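# Messlöffel in die Kiste: Teleoperation mit zwei Armen

Projektbericht, Praktikum Robotik, eingereicht am 12. März 2021
Betreuung: Luuk Vermeulen

## 1. Aufgabenstellung

Laut Projektplan sollten wir einem zweiarmigen Aufbau beibringen, einen gedeckten Tisch abzuräumen. Nach dem ersten Betreuungsgespräch war der Tisch nicht mehr gedeckt, nach dem zweiten lagen nur noch Messlöffel und Messbecher darauf. Wir halten das bis heute für eine vernünftige Entwicklung.

Die endgültige Aufgabe lautet: Mehrere bunte Messlöffel und -becher liegen auf der Arbeitsplatte und sollen in einen weißen Behälter. Die Lage der Teile wechselt von Durchgang zu Durchgang. Vorgemacht wird die Aufgabe per Fernsteuerung, aus den Aufzeichnungen lernt anschließend ein Modell. Das Projekt trägt den Namen Mirkden, den wir vom vorherigen Jahrgang geerbt haben, zusammen mit einem Ordner namens »final_neu_2«.

## 2. Fernsteuerung

Gesteuert wird mit zwei kleineren Führungsarmen, deren Gelenkwinkel auf die beiden Arme am Tisch übertragen werden. Man bewegt also die Hand, und der Roboter bewegt sich mit - meistens. Die Übertragung übernimmt unser Programm Nondow, das außerdem Gelenkwinkel, Greiferöffnung und Kamerabilder in eine gemeinsame Datei schreibt.

In der ersten Version liefen die Zeitstempel von Kamera und Armen auseinander. Im Video griff der Greifer schon zu, während er laut Protokoll noch über dem Tisch schwebte. Ein Modell, das daraus lernt, greift mit großer Überzeugung daneben. Wir haben dafür eine Woche gebraucht und eine Zeile Code geändert.

Eine Kraftrückmeldung gibt es nicht. Wer steuert, merkt also erst am Geräusch, dass der Greifer auf dem Holz aufsetzt. Wir haben deshalb eine untere Grenze für die Höhe der Greiferspitzen eingebaut. Vermeulen nannte das »verspätet, aber willkommen«.

## 3. Aufzeichnung der Vorführungen

Insgesamt haben wir 399 Vorführungen gespeichert. Geplant waren 400. Die fehlende Datei ließ sich nicht öffnen, und zum Nachholen hatte am letzten Abend niemand mehr Lust.

Vor jeder Sitzung galten dieselben Regeln:

- Beide Arme fahren in die Ruhelage, bevor die Aufnahme beginnt.
- Die Teile werden ohne Muster auf den Tisch geworfen. Legen ist verboten, wir legen nämlich alle ordentlich.
- Der nähere Arm greift, der andere hält Abstand.
- Fehlgriffe werden korrigiert und bleiben in der Aufnahme, solange nichts vom Tisch fällt.

Über die letzte Regel gab es Streit. Die eine Hälfte der Gruppe wollte nur saubere Durchgänge behalten, die andere fand, ein Roboter dürfe ruhig einmal sehen, wie man sich aus einem Missgeschick rettet. Den Ausschlag gab die Statistik: Ohne Korrekturen wären von den 399 Vorführungen nur 200 übrig geblieben.

Flache Teile sind unangenehm. Ein Messlöffel, der mit der Schale nach oben liegt, lässt sich am Stiel kaum fassen, weil die Finger zu dick sind. Bewährt hat sich, den Rand der Schale zu greifen und das Teil erst über dem Behälter loszulassen. Übereinanderliegende Becher sind der schwierigste Fall: Zieht man am unteren, wandert der obere mit und landet gern dort, wo der zweite Arm gerade nicht hinkommt. 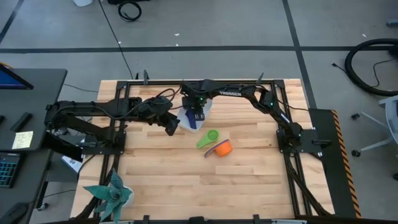

## 4. Training und Ergebnisse

Trainiert wurde auf dem Institutsrechner Stevens, den wir uns mit zwei anderen Gruppen teilten. Das Modell sagt aus den Kamerabildern und den aktuellen Gelenkwinkeln jeweils eine kurze Folge von Zielstellungen vorher. Nach 3000 Trainingsschritten bewegten sich die Arme bereits erkennbar in Richtung Tisch, was wir im Zwischenbericht als Erfolg verbucht haben.

Für die Auswertung ließen wir das fertige Modell je Teileanordnung bis zu 10 Versuche machen. Einzeln liegende Löffel nahm es zuverlässig auf. Bei gestapelten Bechern zögerte es über dem Stapel, genau wie wir beim Vorführen. Diese Pause hat es sauber gelernt, den Griff danach leider weniger.

Auffällig war auch die Handschrift der Vorführenden. Wer ruckartig steuert, bekommt ein Modell, das ruckartig fährt. Eine gemischte Auswahl aus allen Sitzungen lief ruhiger als jede persönliche Sammlung, und seitdem behauptet jeder in der Gruppe, die glatten Bewegungen seien seine.

## 5. Offene Punkte

Die Übergabe eines Teils von einem Greifer zum anderen haben wir vorgeführt, aber nicht mehr trainiert. Die Aufnahmen liegen im Ordner Fusthorpe und sind beschriftet. Außerdem sollte die Nachfolgegruppe die Kalibrierung der Führungsarme vor jeder Sitzung prüfen: Das Skript dafür liegt bei Nondow im Unterordner »tools« und verlangt eine Eingabe, die es nicht anzeigt. Man tippt »j« und drückt Enter.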